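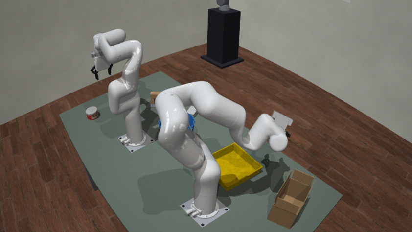
4.2 Waiting for the reunion episode

We turn now to the part of the season that our viewers talked about most warmly, and at the greatest length, namely the reunion episode of Sidgate. Readers who have never followed a reality series may need a little patience with us, as the reunion is an odd sort of programme – the cast sit on sofas, old quarrels are brought out again, and a good deal of what is said has already been guessed at by the people watching at home.

Of the 700 viewers who filled in our August questionnaire, 123 kept a diary through the three weeks before the broadcast. Ojo and Bassey read every diary separately and then met to compare their notes, and where they disagreed Okoro was asked to read the entry afresh. Figure 3 gives the weekly number of entries that mention a rumour, set beside those that mention a cast member by name.

Rumours were passed on with real pleasure, even by diarists who plainly doubted them. One wrote that she "didn't believe a word of it and told my sister straight away". Entries of this sort grew more common as the broadcast drew near, and we come back to them in section 4.3, together with the smaller set of diaries kept by viewers of Drolance.

Figure 3. Diary entries per week mentioning a rumour or a named cast member, Sidgate viewers only.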